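Soscombe Parents Board > Home and Garden > Bedrooms

Topic: Drawing on the wall by the bed — let it go or paint over it?

pinkwellies
Posted 25/09/2020

Right, I need some opinions before my other half gets the roller out. Our youngest has been drawing on the wall next to her bed since July. It began with one little face down near the pillow and I thought, fine, I'll wipe that off at the weekend. Then I forgot, and she took that as a yes.

I only got a proper look this morning when I was changing the bed and sorting the black washing on top of it (I know, I know, but it's the only flat surface upstairs). It's all colours, and it goes all the way down to the rail. Some of it is rather good! But we're in a rented house, the wall was white when we came, and the agent does an inspection twice a year.
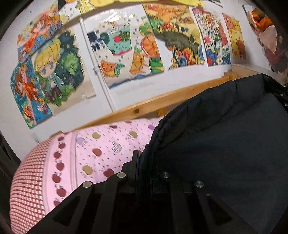

Her side of the room, apple bedding and all

So do I paint now, paint when we leave, or try to scrub it off? And how do you get a six-year-old to stop once she's been allowed to start?

tidy_ish
Leave it! Mine did the same at that age and I painted over it when he was nine and have been sorry ever since. Take loads of photos at least.

Also where is that bedding from, I love the apples.

GrumpyOfTernley
I'll be the miserable one then. It's a rented house and it isn't her wall. We lost 200 pounds of our deposit in Ternley over felt tip in a box room, and that was one corner. Two coats of white before the inspection and a firm word. Kids can draw on paper, there's plenty of it about.

pinkwellies
@tidy_ish it was handed down from my sister so I've no idea, sorry. The label's gone. It's been washed so many times I'm amazed it's still pink.

@Grumpy 200 pounds, ouch. That's what's worrying me.

Italo Messina
Decorator here, twenty-odd years at it. Please don't just slap emulsion on top. If any of that is felt tip or biro it'll come straight back through, and you'll be on your fifth coat wondering what you've done wrong. Wash it down with sugar soap, let it dry overnight, then one coat of a proper stain block, then your white. I use the Pledov one but any will do as long as it says stain block on the tin. Crayon is different, you want to get the wax off first or the paint won't grip. Warm iron over brown paper lifts a lot of it.

Pull the bed out before you start, too. You'll never get a brush in behind that rail and you'll drip on the pine.

pinkwellies
Thank you, that's really useful. It's a mixture, I think. There was definitely a felt tip stage and I've found crayons down the side of the mattress.

leone_road_mum
Why not meet in the middle? We put a big sheet of lining paper up along the bed, 2 metres of it, stuck at the corners with those peel-off strips. When it's full it comes down and a new one goes up. Ours took to it straight away. She's on Leone Road School's art wall now, so I like to think I had something to do with that.

GrumpyOfTernley
And when the pen goes through the paper?

leone_road_mum
Hasn't yet! It's lining paper, not loo roll.

tidy_ish
Ours just drew round the edge of the paper. Did it very neatly as well, like a frame.

GrumpyOfTernley
I rest my case.

Italo Messina
Heavier grade paper is fine with felt tips, it's the permanent markers you need to hide. If you've got those in the house put them on top of a wardrobe.

pinkwellies
OK, plan so far: photos of everything, paper up over the top of what's there (so she's got a fresh bit), and we do the sugar soap and stain block when we move out. If the agent grumbles before that I'll send him to Grumpy.

My other half still wants to paint it now — he's already bought the roller tray. I've told him he can do the landing.

GrumpyOfTernley
I'd ring the agent first. Ours would have been all right about it if we'd asked, that was the annoying part.

pinkwellies
That's fair. I'll ring tomorrow and report back. Does anyone know if lining paper comes in short rolls, or do I have to buy a mile of it?

leone_road_mum
The hardware place in Soscombe sells part rolls in a bin by the till. Mine was 20p a metre.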